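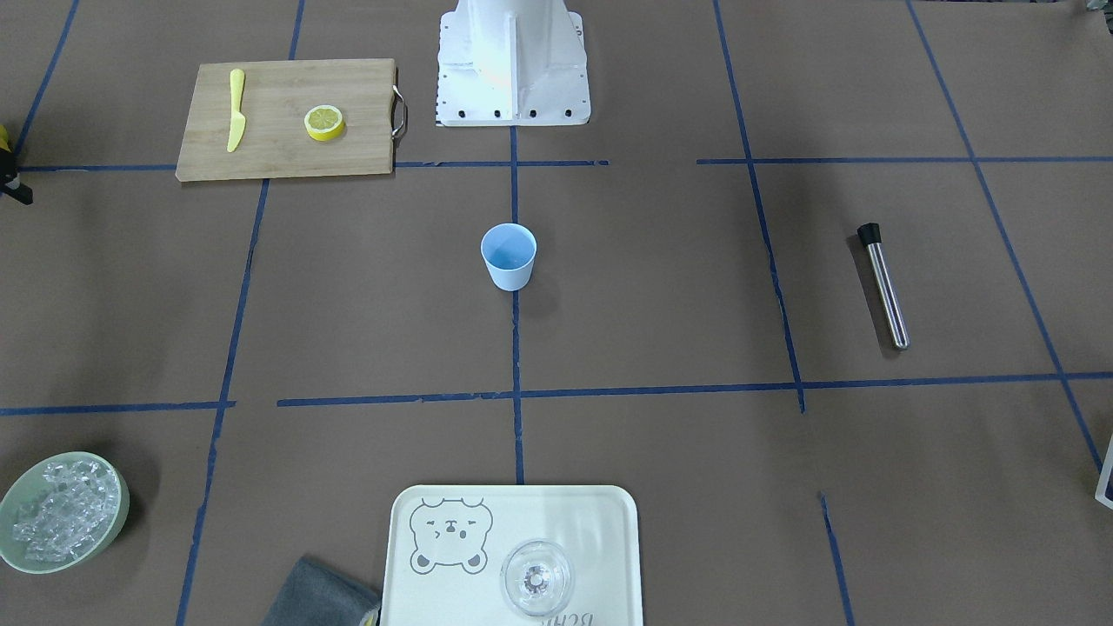
## 3.2 Picking the things, and what people called them

I wanted a set of objects that somebody might have out for a cold lemon drink, and I wanted most of them to be boring. Boring is good for a naming study! If everybody already has a word for a thing and uses it without thinking, you get a nice flat baseline, and then the odd object stands out against it. So the Lomham set is mostly cups, glasses, lemons, a cutting board and a knife, plus a few things I suspected would cause trouble.

The naming sheet went out to 715 people and came back with 3,782 usable answers (people could skip anything they liked, and plenty of them did). I threw out answers that were only a color, or only "thing," and kept everything else, including the misspellings. "Cutting bord" is a perfectly good answer for my purposes.

The cups gave us the most to work with: 2,063 of the answers are for cups of one kind or another. I'd expected one word and a long tail, and that's more or less what we got for the small light blue one (see Figures 1 and 2). People wrote "cup," or "little cup," or "kids' cup." The interesting part came when the cups were sitting together on a rack. Then the color moved to the front and the word "cup" started dropping out altogether, so we got "the pink," "the mint one," "yellow." I think that makes sense. Once you've got a whole family of pastel cups in front of you, saying "cup" doesn't help anybody find the right one. The same people who wrote "cup" for the blue one by itself were happy to write just "the gray" a line later, and I like that a lot, because it's exactly how my own kitchen talks.

The glasses went the other way. Two clear glasses close together on a tray don't leave you much to hang a name on, and color is no use at all. People fell back on place: "left glass," "the one by the edge," and one very patient person who wrote a full sentence for each.

The steel piece was the troublemaker. I'd been calling it a muddler for weeks in my notes, then a chilling stick, then (I'm not proud of this) "the rod." Respondents did the same. Some went for the bar words, some wrote "stirrer," and a few thought it belonged to a thermometer. I've coded these as separate names and left them alone, and the paper says "steel stick" wherever I need a word for it. The Saritz coding guide would have me merge them under one heading, but then you lose the disagreement, and the disagreement is what I was after.

**Figure 2.** Part of the drink set on the taped table: pastel cups on the wire rack, clear glasses on the off-white tray, lemons, and the cutting board with the yellow knife and lemon slice.

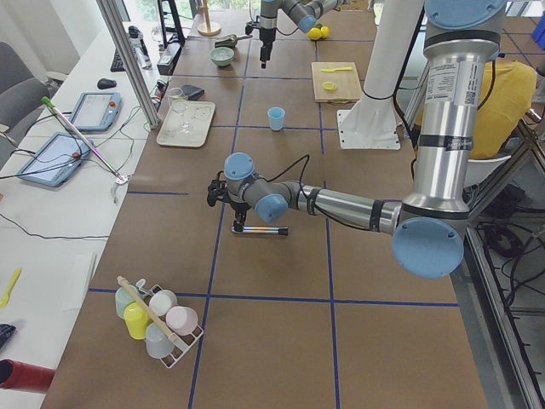 Did it matter whether people make drinks like this at home?

It mattered for the steel stick and hardly anywhere else. People who told us they mix drinks at home used the bar words for it much more often, but their words for cups, glasses and lemons looked like everybody else's.

The lemon slice deserves a line of its own. A whole lemon is a "lemon," easy, but a slice on a board got "slice," "lemon wheel," "half a lemon" and "garnish," and which one people picked seemed to lean on what they thought was coming next. If you're making a drink it's a wheel. If you're making dinner it's a slice. I'd love to test that properly, with the board next to a pan one time and next to a cup the next.

I also re-sent the sheet to 50 of the original people in December, mostly to see whether they'd stick to their own words. The cup names held up well. The steel stick did not, and several people gave it a new name with every bit as much confidence as the first time. Section 3.3 takes up those switches, using the Bolter scores for name agreement.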